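Print this page | E-mail this page

Restel Hand Grippers — Set-Up Guide
Section 3: Your First Recording Session
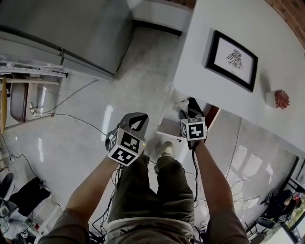
By now both grippers are charged and paired, and this is where the kit gets fun! You'll be teaching a task with your own two hands, and most people pick up the feel of it in a few minutes.

1. Put on the head camera and tighten the rear strap until it stays put when you nod.

2. Pick up the left gripper first, then the right. Squeeze each trigger fully, then let go. The jaws should open all the way on their own.

3. Hold both grippers in front of you at waist height, with the marker cubes in view of the head camera. Stay still until you hear two short beeps.

4. Turn each wrist slowly from side to side. One long beep means a cube was lost — bring it back into view and wait for the beeps again.

5. Press Record in the Tosance app and do your task at a natural pace. Slow is fine. Jerky is not.

6. Lower both grippers and press Stop. The app shows the clip length and any gaps in tracking.

Note: Keep the marker faces clean and free of tape or fingerprints. A dry cloth is plenty.

Note: Storage holds 500 clips. The app warns you when it's nearly full, and you can keep recording while older clips upload.

CAUTION: Watch your feet. Route cables behind you before you start walking, and leave slack at the elbow so a long reach doesn't tug on the plug.

CAUTION: Keep fingers out of the jaws while the calibration light is blinking.

Try a simple task first, like moving a cup from one side of a table to the other. Our tester Dagmar Kadlec started with exactly that and had moved on to folding towels by lunch — it really is that quick to learn.

Go on to Section 4: Checking Your Clips.

Print this page | E-mail this page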